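Tinwood textile room, notebook
July, entry begun 09:40

Garment folding, continued from the previous entry. The Hinwood procedure remains in force: each item is placed on the covered table in a heap, flattened, folded in half lengthways, sleeves turned in, then folded twice from the hem. The finished item goes to the shelf with the collar facing outward.

Plain cotton items present no difficulty. Sports tops continue to require more attention. The printed areas are stiffer than the cloth round them and tend to pull a fold out of line. It is recommended that the first fold be made clear of any lettering, and that the side trim be used as a guide to the edge where there is one.

The table cover was brushed before work began. The Javimthorpe cover is to be kept as a spare; it creeps when cloth is drawn across it and should not be used for folding.

Red top with white trim, started after the plain items.
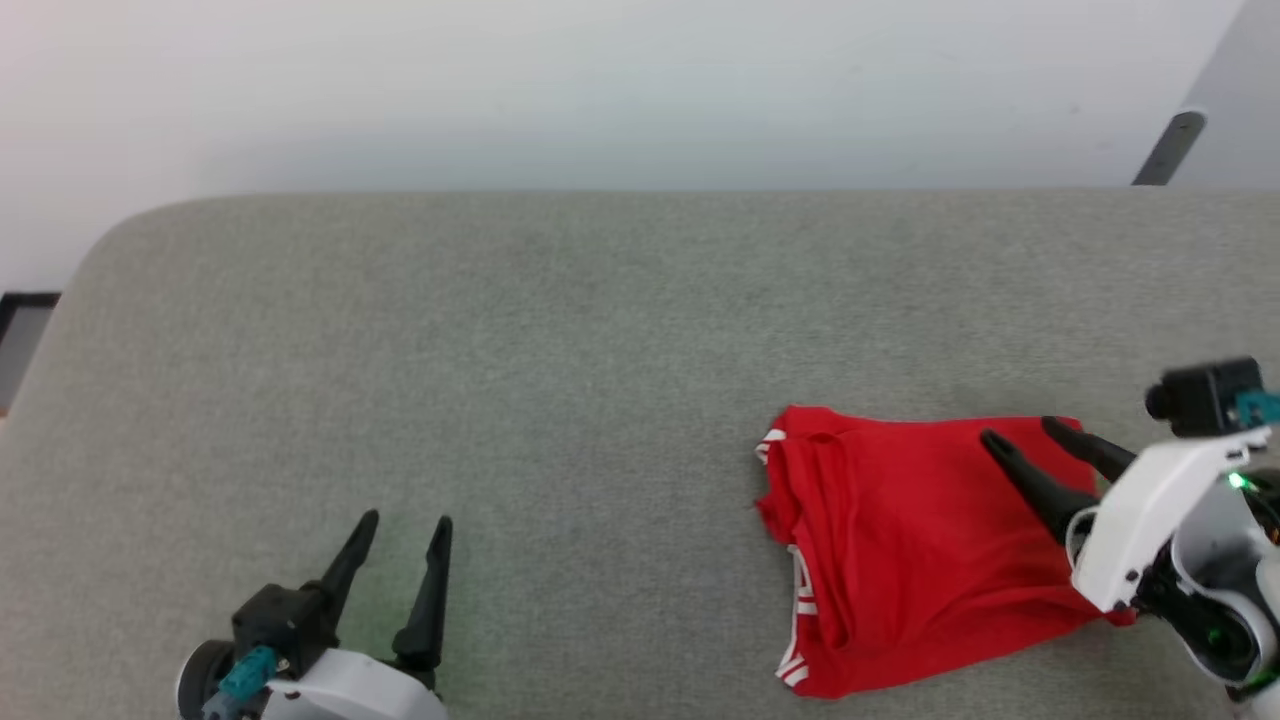
Colleagues are asked to shake out each garment once before placing it and to leave the heap as it falls. Smoothing by hand beforehand makes entries hard to compare. Items with fastenings are to be held back until the Šimko notes have been read through. Shelf labels 2 and 5 need replacing.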